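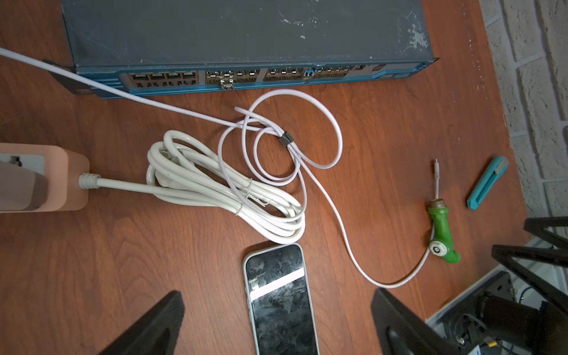 Budget notes for the second arm

I have been putting off the spending plan for the second robot station since May, mostly by telling myself that the first one was still teaching me what things cost. It has now taught me enough. These are the numbers and the reasoning, in the order I worked through them, so that I can be held to them later.

The ceiling is $2581 for everything except the arm. That is what is left in the bench account after the arm deposit went to Temine, and I am not adding to it this year.

Cable handling is the task, so cable handling sets the parts list. The first station sorts, lifts and moves the sort of thing that piles up on an IT bench: network gear, power strips, coiled cords, thin patch leads, phones, hand tools. Rigid objects with flat sides are easy to plan for. A coil held with twist ties is close to rigid and can be treated that way most of the time. A thin cable lying in open loops is a different problem, and nearly every dollar I regret from the first build was spent before I understood that.

Gripper fingers

The stock fingers have a flat inner face. They are fine on a phone or a knife handle. On thin cable they need to come down almost to the desk, and any error in height ends as a scrape or a miss. I priced three routes:

Printed replacement tips from my own machine. Cheap in material, expensive in evenings. I went through 18 tips on the first station before I had a shape I was willing to leave alone.

Molded pads from Damasceno, sold in packs. $40 a pack, consistent, and they fit over the existing fingers without a new mount. Lead time is 30 days, so they need to be ordered before the arm ships.

A full finger set from Torkumen, steel core with a replaceable face. Good parts. The price takes a third of the whole budget and I can't defend it at this stage.

I am going with the Damasceno pads, three packs, and keeping the printed tips as spares.

Wrist camera

Same model as the first station. I looked at a better sensor and decided against it. Glare is the larger problem, and resolution does nothing for glare. A phone screen or a row of bare metal ports under an overhead light will blow out on any camera I can afford. The difference in price goes to a pair of diffused panels and a dimmer, which I should have bought the first time.

Power and network

This is the section I skipped in the first budget, and it came to more than the camera. The station needs a controller, a host machine, the lights and a charger, all on one bench. Put down a proper power strip with a long cord, a spare, and enough patch leads in two lengths. Put down mounting hardware as its own line too. It is always small and it is never in the drawer.

Switch capacity I am leaving alone. A used rack unit has far more ports than two arms will ever fill, and used ones are cheap if you don't mind scratches in the paint. If you buy one, check what transceivers come with it and price the missing ones before you agree to anything. The fiber side is where a bargain stops being a bargain.

Work surface

Wood desk, again. I priced an aluminum plate from Tekberg with a threaded grid. It would help with repeat positioning, but the freight quote was higher than the plate. Siu-ming Yu has run her cell on a plain desk with taped reference marks for two years and resets it every Monday with a steel rule. Her drift is smaller than mine. I will tape the desk.

Props

I had been treating test objects as free because they come out of a box of leftovers. They do get used up, though. Cables kink and stop behaving like new ones, and small clips vanish. There is now a small line for replacements, mostly thin cable in light colors – dark cable against dark fingers was hard to review on playback.

Reserve

Whatever remains after the lines above stays unassigned until the arm has been on the bench for a full month. On the first station I spent the reserve in the second week, on a cable chain that is still in its bag.

The pads get ordered first, then the lights. I still need a firm shipping date from Temine before I commit to the rest.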